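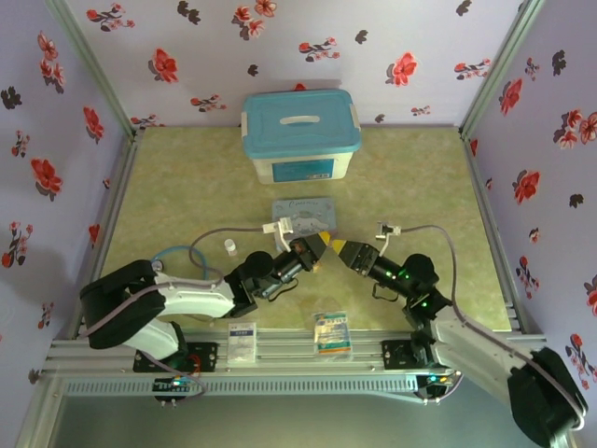
Photo: Clullano Workshop

How do you test a robot's hand?

Pick up a pencil. Now put it down and pick up a coin. You probably changed the way you held your fingers without thinking about it. For the pencil you may have used your thumb and two fingers. For the coin you may have slid it to the edge of the table first.

A robot has to manage all of this with whatever hand it has been given. A robot's hand is called a gripper, and there are lots of kinds. People who build robots spend a good deal of time trying them out, to see which one suits which job.

Two fingers

The two arms in the photo each have a gripper with fingers that end in yellow pads. The fingers stay side by side and slide together or apart, like a pair of sliding doors. Engineers call this a parallel-jaw gripper, because the two sides always stay parallel.

It is a simple sort of hand. It can't point or wave. But it is good at holding boxes, bottles and blocks, and there isn't much in it that can break.

Other grippers work in other ways. A suction gripper has a rubber cup on the end, and a pump takes the air out of the cup so that it sticks to things. Suction is very good with flat, smooth objects such as a sheet of glass. It is poor with anything woolly or full of holes. A soft gripper has bendy fingers that curl when air is pushed into them. Soft grippers are used for food, for example tomatoes, which would be squashed by hard metal fingers.

What do the pads do?

Try picking up a wet bar of soap. It shoots out of your hand because there is very little friction. Friction is the force that stops two surfaces sliding over each other. Robot fingers are often fitted with pads that have more friction than bare metal or hard plastic.

At Clullano, a workshop where grippers are compared, testers tried two pads on the same arm. One was a firm pad called the Grirent. The other was a softer one called the Prestine. Each pad was used for 500 lifts with the same set of objects. The Grirent pad dropped 95 of them. The Prestine pad dropped fewer, but its surface had started to wear away by the end, so it would have to be changed more often. Which one is better depends on whether you mind more about dropping things or about changing pads.

Choosing things to pick up

If you only ever tested a gripper on wooden cubes, you would only find out about wooden cubes. So testers choose things that are different from each other. On this floor there is a storage box with a blue lid, a flat card with a cartoon character on it, a small clear vial with a white cap and two little packets. Each one is a different sort of problem.

A large box is wide. Before lifting one, you need to know how far the fingers can open. If they can't reach across it, the robot might have to use the handle, or use both arms at once.

A flat card is harder than it looks. There is almost nothing for the fingers to get hold of when it is lying down. Robots can try pushing a card to an edge, or sliding one finger underneath.

A vial is small and can tip over. If the gripper bumps it on the way in, it may roll away. See-through things are also difficult for cameras — light goes straight through them, and the robot can be unsure where the edges are.

Packets can bend and crumple. The shape changes as soon as they are squeezed, so the robot can't count on them staying the same.

Seeing what it's doing

Above each gripper is a small white camera bracket. A camera placed there moves with the hand, so it gets a close view of whatever the fingers are about to touch. A camera fixed to a wall or a stand sees the whole table instead, but the arm can get in its way. Testers often try a job with one camera, then the other, then both together.

Two arms can do jobs that one arm can't, such as holding a jar still while turning the lid. They also have to keep out of each other's way. The controller, which is the computer that tells the arms how to move, has to know where both of them are all the time. When testers compare controllers, they look at how smoothly the arms move and how close together they can work without a bump.

A fair test

You may have done fair tests at school. The rule is the same for robots: change one thing and keep everything else the same. If you change the pads and the camera on the same afternoon, you won't know which of them made the difference.

Try it yourself

Find a pair of kitchen tongs and ask a grown-up if you can borrow them. Choose a sock, a spoon, a playing card and an orange. Pick up each one ten times and write down how many times you drop it. Then wrap a thick rubber band round each tip of the tongs and do it all again — the same objects, in the same order.

More to read
How does a robot know where its arm is?
What is a motor?
Suction cups, from bathrooms to factories
The Boström hand: five fingers and a lot of string
Why do robots need so many wires?
Friction on the playground slide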